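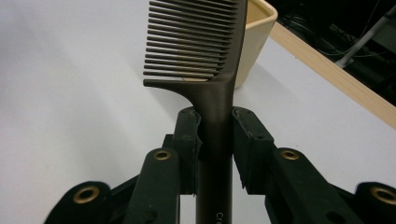 Skurkitz Manipulation Group, Flestalville - Methods Pages

Recording thin-object grasps with the hand-held gripper

Use this procedure to add demonstrations to the Pletby set. It covers long, narrow items such as tail combs, brushes and spatulas. Bulky items have their own page.

What you need: the hand-held gripper with its camera, a white table, the object, and one or two pieces of background clutter such as a pot.

1. Wipe the finger faces. Scuffs on the top edges are fine, but replace a finger if the inner face is chipped.

2. Start the recording with the jaws open and the object in view. Hold still for a moment before you move.

3. Close on the handle just below the head. For a comb, keep the fingers off the teeth. Both faces should press flat on opposite sides.

4. Lift slowly and turn the object until the handle runs in line with the gripper. The teeth should stay visible to the camera.

5. Set it down, open the jaws and stop the recording. Move the clutter before the next take.

Do 11 takes per object, then switch. More than that from one person tends to give near copies.

Checking the takes

Discard a take if the handle slips in the jaws or your other hand enters the view. In our last round we recorded 4,000 takes and kept 3,660. The Mahmoudi filter flagged 185 of the rejects on its own - the rest were found by eye. It still misses slow slips on smooth, dark handles, so play those through at full length.

Upload kept takes to the Pletby folder under the object's name. Leave rejects in the local folder until the May cleanup.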